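Lokaleck Shared Room Users' Meeting — Minutes
Jan 4, 2020
Notes taken by Defne Şimşekoğlu
Present: Mohandas Suvarna (chair), me, and people from the Benavides sewing circle, the Valville board game evening and the morning language class. Apologies from the Grallora choir, who sent their comments by email.

1. Last minutes
Read and agreed with one correction. I wrote that the kettle belonged to the choir and it belongs to the sewing circle. Sorry, everyone! The choir would still like to use it.

2. Baskets and drinks
This took up most of the first half hour, and I enjoyed it more than I expected to. Mohandas wants every group to have one open wire basket that can be carried to the table and carried away again at the end. The white one with the shelf in it got a lot of love, mostly from the sewing people, who like being able to see what's underneath without lifting everything out. The game players worry about small pieces dropping through the grid (fair point, I've lost dice to less) and will keep theirs in zip bags.

We also talked about drinks. The choir's email asked for a ban on cups at the tables, and you can imagine how that went down. We settled on lidded tumblers only, parked in a basket and kept off the tabletop while people are working. I said I'd go along with it as long as tea counts as a drink and soup doesn't. Agreed, with one grumble from the language class.

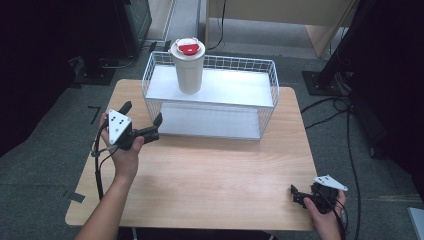
Item 2: the white wire basket with a lidded tumbler on its shelf.

Money: Mohandas found baskets he likes and four of them come to $86. There is $200 in the room fund, so we said yes on the spot. He'll order all four in white so they match.

3. The tables
I brought this one up myself, so bear with me. I love the light wood tops and I'd like us to look after them. Somebody suggested a big vinyl tablecloth and I made a face, which I'm told should be in the minutes. We talked through felt pads, coasters and a cutting mat. The sewing circle already owns a cutting mat and will leave it in the cabinet for anyone who needs one — please put it back flat, it curls if you stand it on end.

What we agreed: soft cloth and plain water for wiping, no spray polish, no tape on the wood. At the end of a session the top gets cleared completely, baskets included, so the next group walks in to a bare table.

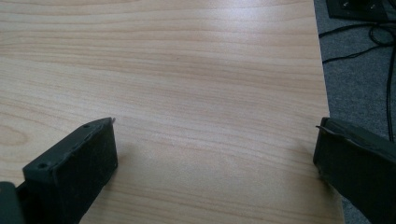
Item 3: bare tabletop, with the grain running across and the gray carpet alongside.

4. Carpet
The language class would like the carpet vacuumed more often, and so would I after kneeling on it to look for a needle. A proper clean was quoted at $49, and we'll book it for May when the choir is away. Until then each group takes a turn with the vacuum. Mohandas will put a list on the door and I'll remind him to do it.

5. Anything else
The 2 spare keys are both back — hooray. The game evening asked to stay half an hour later and that's fine with all of us, provided the windows get closed.

To do
Mohandas: order baskets, put up the vacuum list.
Defne: buy cloths, book the carpet clean, write back to the choir about the cups (wish me luck).
Sewing circle: cutting mat into the cabinet.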